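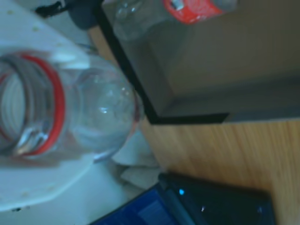

Pilliner Building Services - Kitchens and Common Rooms Desk

Home Kitchens Recycling Lost Property Forms Contact

Recycling and Shared Kitchen FAQ
Updated February, by Ronja Fjeld

We get a lot of mail at the desk. Most of it asks one of the questions below, and a fair share asks them in capital letters. Please look here first.

Which bin does a plastic bottle go in?
The blue one, on every floor. Empty it first. The blue bins are not sealed, and the carpet on the third floor has already had its share of cola.

Cap on or cap off?
On. It was off until last year, when our hauler, Hustard, changed its rules. The old posters still say off. Eskil Dahlgren is replacing them, one floor at a time, in an order known only to Eskil.

What about the ring that stays on the neck?
Leave it alone. People have been sawing at these with the bread knife, and we would like the bread knife back.

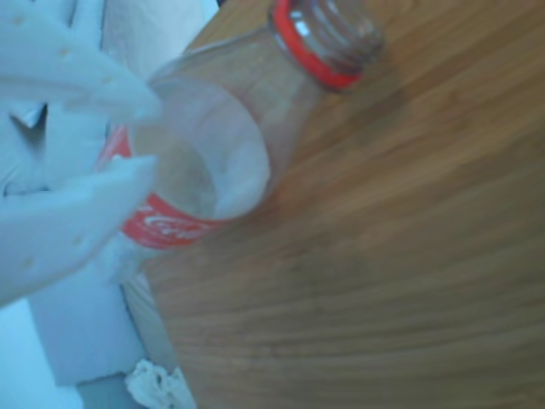
A Coca-Cola bottle on its side. Clear plastic, blue bin.

Do I have to peel off labels?
No. If you find it soothing, go ahead, but put the label in the trash and not on the microwave door.

Should I crush my bottles?
Please don't. Hustard's sorting line reads flat bottles as paper, and then we get a letter. Macapagal Hall got two letters in one term and had to sit through a slide show.

Where does the deposit money go?
Bottles that carry a deposit are returned by the desk, and the money goes into the kitchen fund. Last year that came to $700, most of which became a dishwasher repair. The rest became a kettle. You may have met the kettle.

Can I keep my own deposit bottles?
Of course. Take them home. What you can't do is build up a private reserve under your desk. Building Services moved one of these during the office shuffle and it took two carts.

Are pizza boxes recyclable?
The lid usually is. The bottom, after pizza, is compost. Tear the box in half and give each half the future it deserves.

The compost bin smells. Who do I tell?
It is a compost bin. If it smells in a new way, write to Solveig Lundgren, who handles pickups. Collection is at 7 a.m., and anything added after that stays with us until the next round.

How long can food stay in the shared fridge?
Until the Friday-style clear-out, which now happens on no fixed day because people were planning around it. Label your food with a name and a date. "Mine" is not a name.

Someone used my mug.
We're sorry to hear it.

Can I book the big kitchen for an event?
Yes, for up to 60 people, using the form under Forms. Groups of 20 or fewer can use the small one without booking, provided they wipe down the tables. Graça Rebelo checks the tables - she is fair, but she does check.

How much do we recycle, anyway?
2,730 pounds of plastic, glass and cans last year, by Hustard's scale. One month was marked down for "soup," and we are still asking what that means.

My question isn't here.
Write to the desk, and put the floor number in the subject line. Ingegerd Torvik reads the mail in the morning and answers after coffee.

Contact: Kitchens and Common Rooms Desk, ground floor | © Pilliner Building Services | Back to top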